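**Sandavton's cup deposit, one summer in**

The takeaway cup deposit came in last June, and Sandavton has been arguing about it in queues ever since. You pay 90p on top of your coffee, you get a sturdy cup, and you get the 90p back when you return it. Simple enough, unless you bought the coffee in Plovley, where the council has its own scheme, its own cups and its own views on ours.

Dirk Geerts of the waste team told last week's meeting that 57 cafés have signed up and almost 51 per cent of cups come back. Where the others go is a matter of some debate. Jeanine De Haan suspects desk drawers, and admitted to 5 in hers.
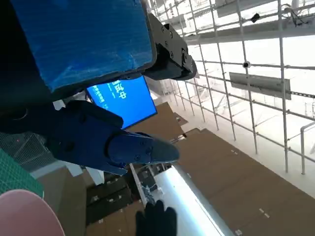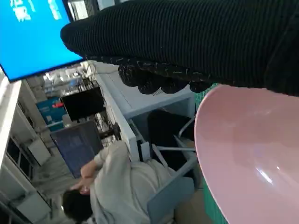
*Blue screens in both; the pink bowl is in the second.*

Goossens the bakers have asked to be let off, on the grounds that their customers bring flasks and always have. The council is thinking about it, a process we expect to outlast the flasks.

Meanwhile the return machine outside the library still refuses any cup with a lid on - and keeps your place in the queue while it sulks. Ha-neul Seok has written to the makers twice and had one reply, which thanked her for her interest in cups.

Comments on the scheme can be left at the library desk until the end of the month. Please write on the form, and not on the cup.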